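Pesetti Tidy-Up: a tabletop sorting dataset from a student robotics club
README, last updated 18 July 2021

Hello, and thank you for taking a look! This is the data card for Pesetti, the sorting project our club has been chipping away at since April. We are a student club with a borrowed room, two robot arms and far more enthusiasm than cable ties, and we wanted to put our recordings somewhere that other clubs could use them. If you are just starting out with two-arm work, we hope this saves you a few of the evenings it cost us.

What is in it

The full set has 1,749 recorded runs. Of these, 847 are grooming items (toothbrushes, toothpaste tubes, razors and so on) and the rest are split between stationery and kitchen odds and ends. Every run was driven by a club member by hand, so you will find plenty of hesitation, second tries and the odd dropped tube. We kept those in on purpose. A run where somebody misses and goes back for it has taught our models a good deal, and it felt a bit dishonest to sweep them all away.

Folders

grooming - the biggest part, and the one we would start with
stationery - pens, erasers, glue sticks
kitchen - spoons, lids, small boxes
held_out - 600 runs that we ask you please not to train on, drawn from all three kinds
notes - our club log, typed up, spelling mistakes and all

Each run has its video from the fixed camera, the joint positions for both arms, the gripper openings, and a short text line saying what the driver was asked to do. Those lines were written by 6 different members, so the same job may be called "put away the toothbrushes" in one place and "brushes in the bin please" in another. We thought about making them all match and decided we liked them as they were (and real people do talk that way, after all).

How a grooming run is set up

Before each run somebody scatters the items over the middle of the table, without being too neat about it, and checks that both arms can reach. The driver then reads the text line aloud and begins. We swapped drivers often, partly to keep the data varied and partly so everyone got a turn - there was always a line for the controls!
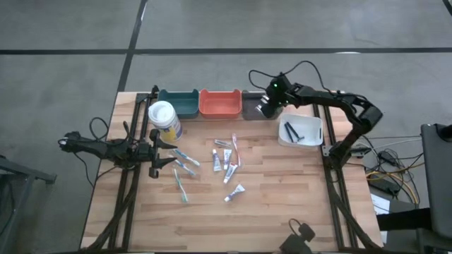
Toothbrushes were the hardest thing for new drivers, by the way. The handles are thin and they like to roll a little as the fingers close, so most of us learned to come in slowly and grip near the middle. Tubes are more forgiving, though a tube lying right up against another one can be a real nuisance.

Known problems

The clocks on the two arms drifted apart in some early stationery runs. The script called Gillerel, in the tools folder, lines them up again well enough for training. A few kitchen runs have no text line at all, and we are still going back through the log to fill those in.

Using it

You are welcome to use everything for classes, clubs and research. Please mention the Pesetti project if you publish something, and do write to us through the project page if a file will not open.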